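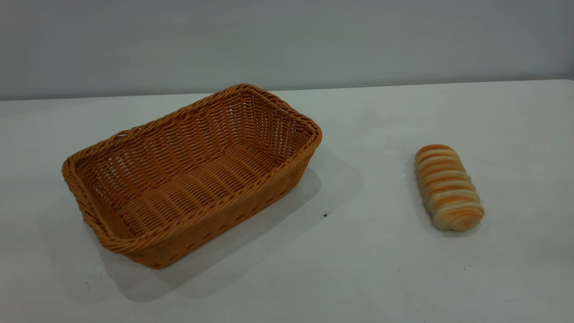 Slide 1. Bread basket and roll.

Speaker notes: Bread on the table
Khurram Mirani, front of house training, Prumilton
Talk given 8/20/23

Slide 1
Leave this up while people sit down. Say good morning, say who I am, say where the toilets are. Phones on silent.

Start with the question: how many of you put bread out without being asked? Hands up. Then: how many of you know how much of it comes back? Fewer hands. Wait for them.

Point to the basket. It's the shallow kind, rectangular, woven, with a braided rim. Rattan or an imitation of it; for this talk it doesn't matter which. Sides lean out a little. Look at the floor of it, the ridges. Crumbs get down between those. Come back to that on slide 4.

The roll is the striped one. Plenty of people in the room will have their own supplier, so don't spend time on the recipe.

Slide 2. What we were doing
At Koubek we filled every basket to the top. Four rolls for a table of two. It looked generous and most of it went in the bin. Over the June trial we sent out 2,000 rolls and 1,000 came back. Let that sit for a moment.

Bread that has been on a table can't go out again. Say this plainly, somebody always asks. It can't be toasted for soup either.

Slide 3. What we changed
One roll each to begin with, and the server offers more when the starters go down. The offer has to be made out loud. If the guest has to catch your eye, they will think we are being mean with it.

A low basket helps with this. One or two rolls in a deep basket look like leftovers. In a shallow one with sloping sides you can see them from your chair. Set it at a slant to the table edge if two people are sharing, so both can reach in over a long side.

Napkin lining: yes if the rolls are warm, folded once, corners tucked in. No paper doilies, they stick.

Slide 4. Looking after the baskets
Go slowly here, this is the part they take notes on.

Tip the basket upside down over the bin and tap the base. Then a dry brush along the ridges, then into the corners, then round the braid. The braid holds more than you'd think. Wipe with a damp cloth and leave to dry on its side with air all round it. Never stack them damp.

Natural fibre does not go in the dishwasher. The plastic sort may, check with whoever sold it to you. Akico asked me this last time and I didn't have their supplier's sheet with me.

Throw out any basket with a broken strand that sticks up. It catches sleeves and it can end up in food.

We keep 50 in use at Fikano, and a shelf of spares. Label the shelf.

Slide 5. Cost
Short slide. Read the two lines and move on. If they want the full sheet I can email it.

Slide 6. Try it
Hand out baskets, one per group. Ask them to set a table for two, then for a family with small children. Ten minutes. Walk round. Look for baskets hanging over the table edge and baskets blocking the water jug.

Questions. Likely ones: gluten free rolls (separate basket, separate tongs, always), butter (own dish, not in the basket), outdoor tables (cover it).

Collect the baskets before the coffee break.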